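From: Santeri Kuusisto
To: Raltley Sharing Shed list
Date: June 2026
Subject: Re: [raltley-shed] Boxes, colours and the black rolls

Hello all,

Thanks for this, Hirvonen, and sorry for being slow - I wanted to have a proper go at the sorting before I opened my mouth. Quoting the bits I'm answering:

> I've been through the shelves by the door and it's a muddle again.
> Brollies in with the jigsaws, somebody's beaker in with the tent
> pegs. Could we go back to one kind of thing per box, and could the
> boxes please be different colours so people can put things back
> without reading anything? I don't mind which colour is which.

Yes to all of it! I'm completely with you on colours. We had those lovely typed labels last year and I don't believe a single person read them, me included (I put the bunting in "Plumbing" twice). My suggestion is blue for cups, pots and anything you'd drink out of or keep dry stuff in, red for anything that comes rolled up, and clear for the odds and ends, where it helps to be able to peer in through the side before you tip the whole lot out on the floor.

> My other worry is depth. The shallow ones are hopeless for anything
> tall, it all falls over and then it's a heap.

Agreed, and that's why I'd give the deeper ones to the rolled things. Stand them on end, back row first, then the front row, and they hold each other up quite nicely. Lay them flat and you get two in the bottom and the rest sliding about on top, and then whoever wants the bottom one has the lot out. If a roll sticks up over the rim, so be it. I'd much sooner see the tops poking out than have people squash them down to make it look tidy, and you can see at a glance which one you're after.

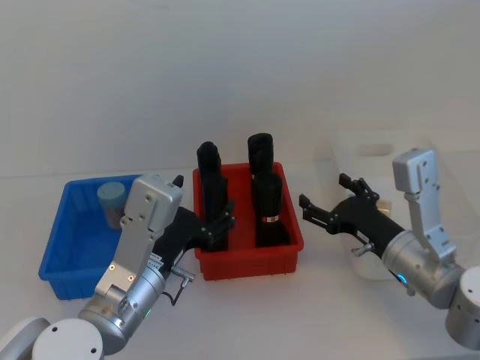

The one thing I haven't settled is how many to put in each. I found 4 to a box comfortable with the black ones, but they aren't all the same thickness, and if we get any more of the fat sort we may have to drop to three. I'd like to leave a bit of finger room down the sides too. My mother-in-law borrowed a roll in the spring and said getting it out was like pulling a cork.

> Also, labels on the things themselves. Do we still need them?

I'd say keep them, but small. A little white one on a band round the middle is plenty, and please put it on the side that faces out when the thing is standing up. I've done a few of mine on the bottom end, like a fool, and you have to lift each one to find out what it is. The old Wirkia labels peel beautifully if you warm them with a hairdryer first. The Cillora ones don't, they leave that grey gunk, and I've given up on them.

Now, the blue boxes. They're shallow, so I wouldn't stack anything in them, one layer and stop. Cups and jars should go in upright, starting from the back corner, and lids on if they've got lids. If a box has only one thing in it, please leave it with one thing in it! I know it looks like wasted space, and I know how tempting it is to drop a bicycle pump in there, but that's how the beaker ended up with the tent pegs.

> Happy to do a shopping run if someone tells me what we need.

You're a star. I measured the shelf by the door this morning and it's 530 mm deep at the bottom and 500 higher up (the wall isn't straight, as anyone who helped with the plastering will remember). So please take a tape with you and don't trust the sticker, as they never seem to count the rim. I'd get more red ones before anything else. Clear would be next, with the handle holes if they have them - the ones without are a misery to pull off the top shelf. I've got about 20 pounds left in the tea tin from the plant swap, and I'll top it up if it comes to more.

One more thing while I'm here. I'd like to do the sorting on a table from now on, with the boxes in a row and nothing else on it, and then carry them over to the shelves when they're done. I tried it on the floor last time and my knees complained for a week. The long table folds out if you kick the left leg (gently), and it does wobble a bit, so don't lean on the end.

Could somebody bring a damp cloth and a marker pen that works? Ours is dead. And I still have a casserole lid that doesn't fit anything, blue enamel, chipped on one side, if anyone is missing it. Otherwise it goes in the July jumble.

Cheers,
Santeri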